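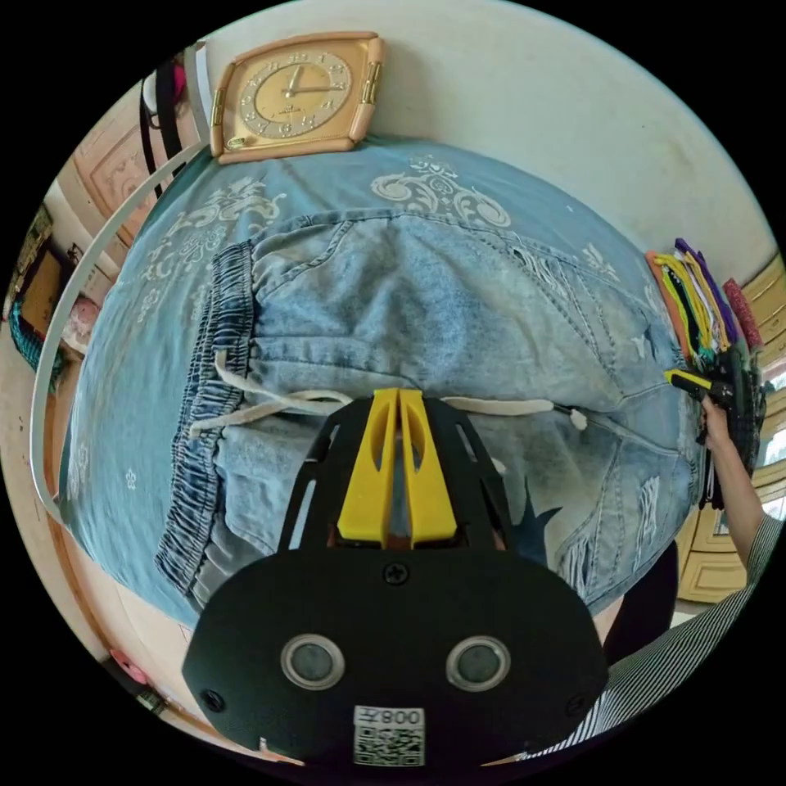 Light blue denim trousers with an elastic waistband and white drawstring.

Reading time: 2 minutes

Caltar publishes revised shrinkage limits for elasticated denim

Caltar, the textile testing laboratory, has published a revised set of limits for shrinkage and waistband recovery in denim garments with elasticated waists. The limits apply to garments submitted for testing from November and replace the general denim limits the laboratory has used until now.

Under the previous method, a garment was measured at the leg and seat only. The waistband was treated as a trim and was not assessed after washing. The revised method adds two measurements at the waist, one relaxed and one at full stretch, taken before the first wash and again after the last.

The number of wash cycles rises from 4 to 12. All cycles are run at 40 degrees with line drying between them. Tumble drying is covered by a separate annex, to be issued later.

The limits were set using results from 101 garments supplied by the clothing makers Fernar and Plomow. In about a third of these, the denim shrank further than the elastic stitched to it, leaving the waist loose against a tighter seat. The fault was found more often where the elastic was held by several close rows of stitching than where it ran free in a channel.

"The fabric and the elastic were both passing on their own," said Arash Ghorbani, technical manager at Caltar. "The failure was in the made-up garment, and the old method did not measure it. Makers asked us for a figure they could put in a specification - this gives them one."

Drawstrings are tested for length change and for colour pick-up from the denim. Cords are left in the garment during washing and tied in a single bow. Cord ends are checked for fraying but no limit has been set.

Reports issued under the previous method remain valid for the style and fabric batch tested. A change of elastic supplier will require a new test.

Measurements are recorded using the Kelmendi reporting system, and existing customers will find the new form in their accounts. Sample requirements are unchanged at two garments per size.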